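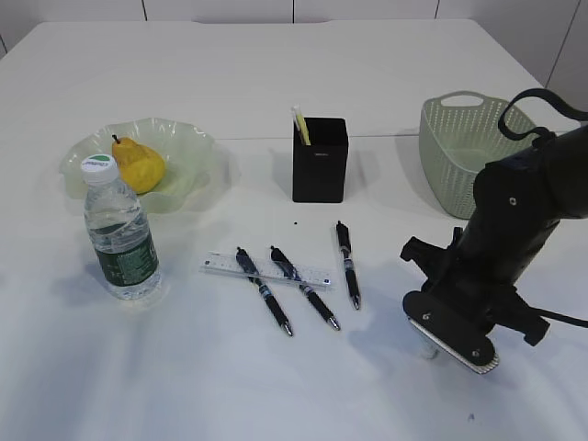
Table-setting and Sorting Assistant (part-time, fixed term)

Clisitz, Vorham site
Reports to: Shazia Ansari, Studio Lead
Hours: 25 a week, over mornings or afternoons
Closing date: 24th February

Clisitz is looking for an assistant to set out, sort and put away everyday objects on our worktables at Vorham. The post is for 8 months in the first instance. It would suit someone who is tidy, patient and happy to work with small things for several hours at a time.

About the work

We keep a store of 1,826 household and office items, all of them ordinary. There are pens, rulers, pen holders, bowls, bottles, cups, spoons, tins, boxes and cloths, along with fresh fruit bought in each week. Each session starts with a printed sheet saying which items go on the table and how they should lie. One sheet might ask for a piece of fruit in a glass bowl, a bottle of water close to it and a few pens left lying across a ruler. Another might ask for the same pens to be stood upright in a holder. You collect the items, lay them out, check them against the sheet and sign it. When the session is over you clear the table and return everything to its shelf.

The layouts are meant to look like a desk or kitchen table in normal use. Please don't apply if you would find it hard to leave a pen crooked when the sheet says it should be crooked.

Main duties

- Setting out tables from the printed sheets and clearing them afterwards
- Wiping down the white tabletops between sessions, including the joins between table sections, where crumbs and pencil dust collect
- Washing and drying glassware by hand
- Checking fruit each morning and taking out anything bruised or soft
- Testing pens and replacing those that have run dry
- Keeping the store list up to date, with new items numbered and broken ones crossed off
- Receiving deliveries from Tarar, our main supplier of stationery, and from the greengrocer
- Telling the studio lead when stock is low

You will be one of 2 assistants on the site. Both cover the same duties, and holidays are agreed between you so that the store is always staffed.

What we need from you

You should be able to follow written instructions closely and notice when something is missing or in the wrong place. You should be comfortable handling glass. Most of the work is done standing, with some lifting of plastic crates, none of them heavy. Stools are provided at each table and we can adjust table heights if you need us to. Basic computer skills are enough for the store list, which is kept in a spreadsheet.

No qualifications are required. Experience in a shop, stockroom, school office, library, catering kitchen or props department would be useful, but we will train the right person. Training takes place in your first week and is paid at the full rate.

Good colour vision is helpful for some of the sheets. If this is a difficulty for you, please mention it and we will arrange the work accordingly.

The place

The tables are indoors, on the ground floor, with level access from the car park. There is a staff kitchen with a fridge, kettle and microwave. Fruit from the store must not be eaten until it has been crossed off the list, after which staff may take it home. Food and hot drinks are kept away from the worktables. Lockers are available for coats and bags.

The bus from Vorham centre stops outside the gate. Cycle parking is by the side entrance.

Pay and leave

The post is paid monthly. The hourly rate and holiday allowance are set out in the information pack. Travel costs for interview will be refunded on production of a ticket or receipt.

How to apply

Send a CV of no more than two pages and a short letter telling us why the work would suit you and which hours you could do. Letters may be typed or handwritten. Applications should be marked "Table assistant" and addressed to Daniyal Paracha in the Clisitz office, who can also send you the information pack in large print.

Shortlisted applicants will be invited to visit for an hour. The visit includes a short practical task, in which you will be given a sheet and a crate and asked to lay out one table, followed by a conversation with Shazia Ansari. We will write to everyone who applies, whether or not they are shortlisted.

Applicants who contacted us in January about the earlier vacancy are welcome to apply again and need only send a new letter.

Related vacancies
Stockroom Assistant, Vorham
Evening Cleaner, Clisitz
Delivery Driver (part-time), Tarar
Packing and Labelling Assistant, Wisora
Office Junior, Wisora

This site uses cookies to remember your saved vacancies and search settings. Accept all | Manage cookies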